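Print this page
E-mail this page

The Case for Keeping a Wall

The Clanmont Housing Association has asked its members to comment on a plan to remove the wall between kitchen and living room in 66 of its older apartments. The Association's design office supports the plan. This writer, having served on its residents' panel for 14 years, does not, and believes the matter deserves a fuller hearing than it has received.

The open plan has become the default in home interiors. It makes a small apartment look larger in a listing, and it allows a parent at the stove to keep an eye on a child at play. These are real advantages. They are also the ones most easily noticed on a short visit, and the people who approve floor plans usually make short visits.

Daily life in such a room is another matter. Cooking smells settle in upholstery. The dishwasher competes with the television. A person who wishes to read while another prepares supper must go to the bedroom and close the door, and so the bedroom takes on the work of the room that was given up. Harriet Whitfield, whose apartment on Flamen Street was converted under the earlier pilot, told the panel that she now eats before her grandchildren arrive so that the pans will be out of sight.

Storage is seldom mentioned. A wall holds shelves on one side and cabinets on the other. Once it is gone, the cabinets move to an island, the island takes up floor, and the bookcase goes to the basement. The plan prepared by Ramasamy Interiors allows $500 per household for replacement storage. That sum will not buy a decent pantry cupboard, much less pay someone to fit it.

Mohandas Subramaniam of the design office has replied that residents may use screens or heavy curtains to divide the space as they please. A curtain does little for noise and nothing for grease. It must also be washed, and the residents will do the washing.

The panel would support a middle course: a wider doorway with a pair of sliding doors, such as those already fitted in the 2 corner apartments at Lukix Court. The doors stand open most of the day and are closed when there is reason to close them. The Association should price this option before it proceeds, and should publish the figure beside that of the full conversion. Members can then judge for themselves.

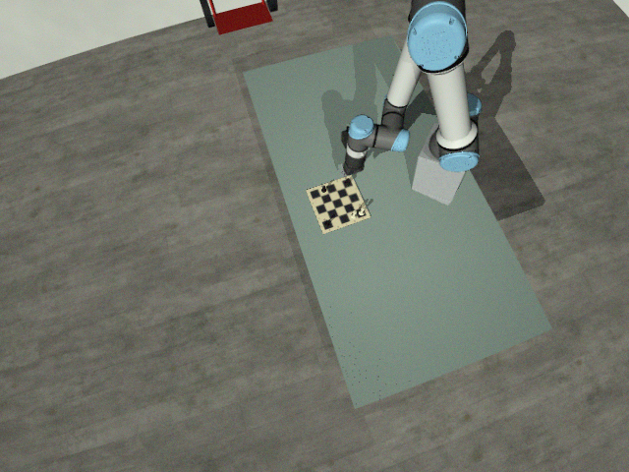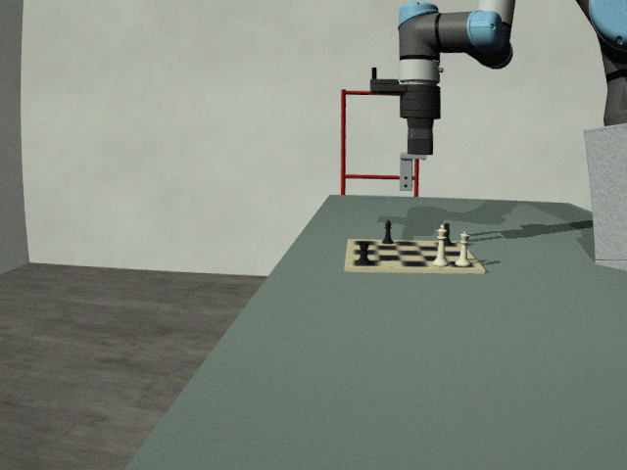
Page last changed: August, 4:10 p.m.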